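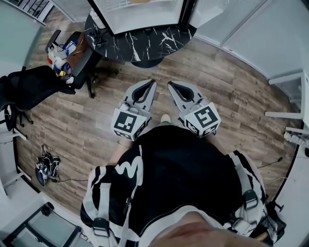

Fig. 1. Shoulder straps over a loose T-shirt, with webbing bunched up below one of the buckles.

Spare webbing: where does it all go?
Textiles and Wear project, second report
Last updated: 2022-08-21

I started this in February thinking I'd write about padding, and then got completely sidetracked by the leftover bits of strap! Once you begin looking at how shoulder straps sit on ordinary clothes you can't stop (my housemates are very tired of it). The one in Fig. 1 is typical. There's a light strap over each shoulder and a black buckle on each, but the webbing gathers below one buckle and beside the other strap a thinner one hangs across the shirt with its own little adjuster. I'd tidy both, given five minutes and a needle.

For the wearing trials I used two harnesses. The Brillska is an old one from 2013 that I got second-hand, and the Bravo came from the department cupboard. Darragh Mulcahy wore each of them over a thin jumper, then over a baggy T-shirt, and did ordinary jobs round the flat — washing up, making a bed, reaching for the top shelf. I wrote down every time he stopped to fiddle with a strap.

The T-shirt was much worse than the jumper. Loose cotton creeps up under the strap when you reach forward, so you get a fold of cloth near the neck, and he kept tugging at it. The Brillska's webbing has gone soft with age and bunches easily. The Bravo's is stiffer and sticks out, and it caught on the oven door once (no harm done, but he did say a word I've left out).

I tried three fixes. Rolling the tail and holding it with an elastic loop worked best, and 58 cm of elastic from the Minham market stall did both harnesses with a bit over. Safety pins were quick but left marks in the T-shirt. Tistosar clips looked lovely and slid straight down the webbing as soon as he bent over.

Total spend was 484 pence, mostly on the clips, annoyingly. I still have 4 of them if anyone on the course wants them. Next I'd like to try the elastic on a waxed jacket, and I need to sew the loops properly — my tacking stitches are already coming out.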